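Shelling near Nurkton again

The shelling started again at Nurkton just before 5 in the morning. I'm 12 miles away, over the ridge, and the windows still rattled. I counted nine heavy bangs, then a gap, then small arms fire until it got light.

The army says it was returning fire from the Cledamen side. The people across the river say the opposite. I have no way of knowing, and neither do most of the people posting about it.
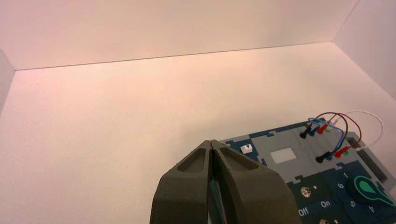

What I do know is that the bridge road is shut and the bus isn't running past the old Plikus depot. Some 25 families came up to the school overnight — mostly from the lower streets, mostly with one bag each. They need blankets and baby milk more than clothes.

The ceasefire was meant to hold until January. The last one lasted nine days, so I hadn't unpacked the cellar.

Phones are patchy. If you have relatives down there, try texting before you call. I'll post again tonight if the power stays on.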